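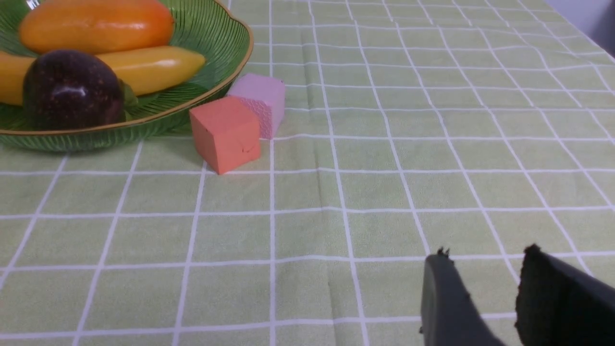 Drindham Supper Tables to Open in Four Neighborhoods

DRINDHAM, May 15, 2022 - The Magnusson Foundation and the Zarbridge Neighborhood Association are delighted to announce the Drindham Supper Tables, a series of shared weeknight meals for anyone in town who would like company at dinner. The first table opens next month at the Zarbridge Community Hall, with three more to follow before the end of the summer.

Each table seats 35 guests. Dinner is served family style at 6 p.m., the bowls get passed, and people stay as long as they like (the hall is ours until 9). There is no charge and no sign-up form to fill out at the door, though we do ask guests to call ahead so the kitchen knows how much rice to put on.

The idea grew out of a one-night supper held in Zarbridge last December. We set out 80 chairs and hoped to fill half of them. Every seat was taken before the soup came out, and neighbors who had lived on the same street for years were trading phone numbers over dessert. People started asking when the next one would be while they were still putting on their coats!

Menus will change every week and will lean on home recipes sent in by residents. Already on the list are a chicken and barley soup, two very different potato salads, stuffed peppers, a lentil stew from a family on Wenemex Avenue, and a peach cobbler that went fast in December. A meatless main dish will be offered every night. Guests with food allergies should mention them when they call, and the cooks will do their best to plan around them.

Children are welcome at every table - high chairs and booster seats are available - and the Zarbridge hall has a ramp at the side entrance on Wenemex Avenue. Free parking is open in the lot across the street after 5 p.m.

The Magnusson Foundation is paying for groceries and hall rental for the first 8 months. After that, the association plans to keep the tables going with small gifts from residents and a yearly bake sale. Dates and addresses for the other three tables will be posted on the notice board outside the hall as soon as kitchens are confirmed.

We are still looking for recipes, especially soups and side dishes that hold up well in large batches. Please write them out with amounts, even if you normally cook by eye, and drop them in the box just inside the hall's front door. Serving spoons and large pots in good shape can be left at the office on weekday mornings.

Media contact: Press Office, Zarbridge Neighborhood Association, Wenemex Avenue, Drindham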